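Home | About Us | Songs | Workshops | Contact

About Brestard

Brestard is a small songwriting and listening school in Gravstead.

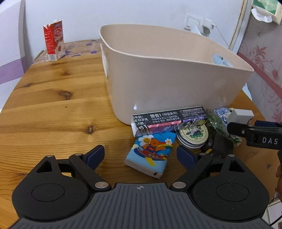
We teach people to write lyrics and to listen closely to the ones they already know. Most of our students have never written a song before. They come with a tune they have hummed for years, or a few lines in a notebook.

The school was started by Thaddäus Oberholzer, who taught literature before he taught music. His first class was a reading group that met to talk about old popular songs and what the words meant to the people in the room. Two of its members wanted to write their own, and the course grew out of that.

A course now runs for nine weeks. The first half is spent on other people's songs, mostly ones about home, work and leaving. In the second half each student finishes one song and sings it, or has it sung by someone else. Groups meet in the Kauppinen building on the second floor. There is an elevator.

We have 59 songs in our archive, all written by former students. Copies of the lyrics can be read at the school during class hours. Please ask before you record or perform any of them.

There are no classes in July. New students can join at the start of any course, and you do not need to read music.

This site uses cookies. By continuing to browse you agree to our use of cookies. Accept | Settings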